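Sorting Small Leather Goods: Wallets, Cards and the Compartment Tray

Project report, Everyday Storage module
Beltinside group
Handed in 31st March

1. What we wanted to find out

People lose cards. They also keep too many of them, in wallets that don't fit them any more. Our project was on how to store small wallets and loose cards at home so you can find the one you want without dumping a drawer on the bed. We picked wallets because everyone in the group had a few old ones lying around and because the Sirnholm lost property desk let us look at how they keep theirs.

Main question: does a divided tray make it faster to find and put back a wallet than an open box?
Second question: what is the best way to check a wallet is empty before it goes into storage?

The second one was not in our proposal. It came up in February, when we put away a wallet with a bus card still in it and lost a whole afternoon looking for the card.

2. Background

Not much written on this. Plenty of stuff on closets and kitchen drawers, very little on wallets. The store guides we read mostly say keep them in a dust bag, out of sun, flat or upright. They don't agree on flat or upright. Flat stacks save room on a shelf but you have to lift the top ones to get at the bottom. Upright you see the top edges and the color and can pull out one without touching the rest.

The desk at Sirnholm keeps theirs in envelopes, with a number on each. Safe, but slow. You can't see the color through the envelope so they depend on the log book completely.

3. Materials

- small wallets, different colors, all folding
- loose cards, old membership and gift cards mostly
- a wooden tray with thin partitions
- an open shoebox, same job, no dividers
- phone timer
- sticky labels (not used in the end, they left glue)

The tray is a Daltemier desk organizer, bought secondhand. Cells are a bit wider than they need to be, so thin wallets tip. More on that in section 6.

4. Method

Each round started with everything out on the floor of the work area. Person doing the round had to put it all away, then find one wallet we called out by color, open it, check it, close it, put it back. We timed finding and putting back separately. 40 rounds with the tray, 40 with the shoebox. No round was allowed over 60 seconds, if you hit that it was written down as 60 and we moved on.

For the tray we fixed the layout early. Wallets in the rear row, standing up, one per cell. Cards in the front row. The wallets are taller so with them behind you can still see the cards over nothing, the other way round the cards disapear.

The check step was the part people rushed. First version was just a squeeze, feel for anything stiff. Missed cards. Second version was open it a crack and look down into the slots, also missed cards, mostly in darker wallets where the lining is dark too. Third version is the one we kept: open it all the way, flat like a book, inside facing up, one cover held on each side so it can't spring shut.
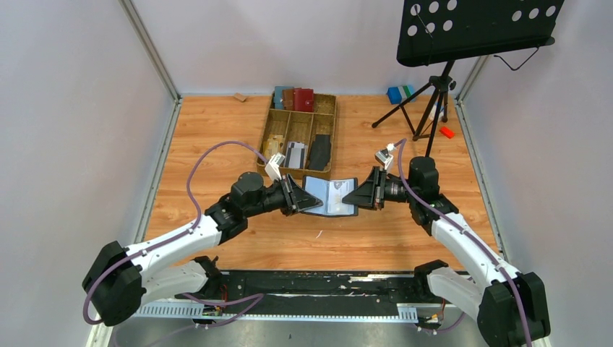 Fig. 1. Open check on the dark blue-grey wallet, held by both covers. Tray at the back with the other wallets upright and cards in front.

Holding both sides matters more than we expected. A folding wallet wants to close. With one side held and the other resting on the floor the loose side creeps back up and you end up looking at half of it. With both covers held you get the whole inside in one look, and a pale inside like on this one is easy, anything left in there shows up.

5. Results

Finding: tray was faster. Shoebox rounds were all over the place, sometimes the wallet is right on top and you have it at once, sometimes it's under everything. Tray rounds were close together. The shoebox hit the 60 second limit 5 times, the tray never did.

Putting back: closer. The shoebox is quicker to put back into if you don't care how it lands. Tray takes a little more aim, especially the cells next to the side.

Cards: the real win. Loose cards in the shoebox slid under the wallets and were the main reason for the slow rounds. Standing in their own cell they stay together as a stack. A single card by itself leans over in the cell but you can still grab it by the top edge.

Checking: after we switched to the open check we didn't miss any card we had planted. We should of planted more of them earlier on, most of the planting was in the last rounds.

6. Problems

Color names. We called out "red" or "brown" and that was fine, but teal-blue and dark blue-grey both got called "blue" in the first rounds and people went for the wrong one. Fixed it by agreeing names before starting. Rounds before the fix were thrown out and done again.

Tipping. Cells too wide for thin wallets, see section 3. A folded strip of cardboard in the cell helps, looks ugly.

One size only. All our wallets are small. A long travel wallet or one of those key wallets (one of us has a Honda key that goes with everything in the same pouch) would not fit a cell and we didn't test them.

Learning effect. Tray rounds came after shoebox rounds so people were already practiced. Should have mixed the order. This is probaly the biggest hole in the report and it could explain part of the time difference.

7. What we would do next

Mix the order. Try a tray with movable partitions. Try with someone who hasn't seen the layout before, as we all knew where things were by the end. Ask Sirnholm if they would try upright cells for one shelf of their unclaimed wallets, they were open to it but want to see how it works with names and numbers attached.

8. Cost

Tray and the shoebox cost us next to nothing, wallets and cards were our own. Budget was 600 for the whole module group and we handed most of it back. Receipts are in the folder with the timing sheets.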